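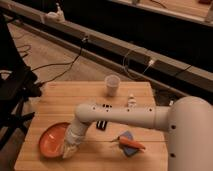 Vakitz tableware library opens for a second season

The tableware library in Vakitz will open again in June, after a winter break that was used for washing, sorting and repairing. Residents can borrow plates, bowls, cups and serving dishes for family parties, school events and street dinners, and bring them back when the party is over.

The library is run by the neighborhood association Tenia from two rooms behind the old post office. In its first season it lent dishes to 53 events. The smallest was a birthday for 13 people, and the biggest was the summer dinner on Virk Street, where the tables were put in one long line from the bakery to the bridge.

Rodica Sandu, who coordinates the lending, said the idea came after a street dinner two years ago. The next morning there were bags of paper plates beside every bin, and the wind had opened many of them.

"We were picking plates out of the river until lunch," she said. "After this, several families told us that they have dishes at home which they never use. So we started to collect."

The collection now has almost 3,000 pieces. Most of them were given by residents, and for this reason they do not match. The association tried at first to keep sets together, but this took too much time. Now the dishes are sorted by size and by use, and a borrower can ask for one color only if the event is small. Orange and white are the easiest colors to get. Blue is usually reserved early.

Shallow dishes are requested more often than deep ones, Ms. Sandu said, and people who come for soup bowls are sometimes disappointed. The association would be glad to receive more of them. Clear plastic cups, the kind that can be washed and used again, are also lent for children's parties and for events in the park, where glass is not permitted.

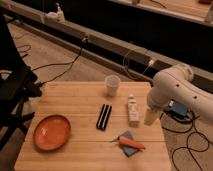
How to borrow

Borrowing is free for residents of Vakitz. A deposit is paid when the dishes are collected and is given back in full if nothing is missing. For a broken plate the association keeps a small part of the deposit, but it does not ask the borrower to find the same plate.

Dishes can be kept for up to 6 days. They must come back clean and dry, in the same crates. Last season some crates were returned with wet dishes inside, and the cardboard dividers had to be thrown away. New dividers have been made by Fivemik, a packaging workshop in the town, from a harder board that can be wiped.

Requests for June should be made at the counter or by telephone. Large events should write to the association at least two weeks before, with the number of guests and the type of food.

Donations are accepted during opening hours. Dishes with chips or cracks cannot be taken, and neither can knives. The association has also asked residents not to leave boxes at the door in the evening, as two boxes were damaged by rain in the spring.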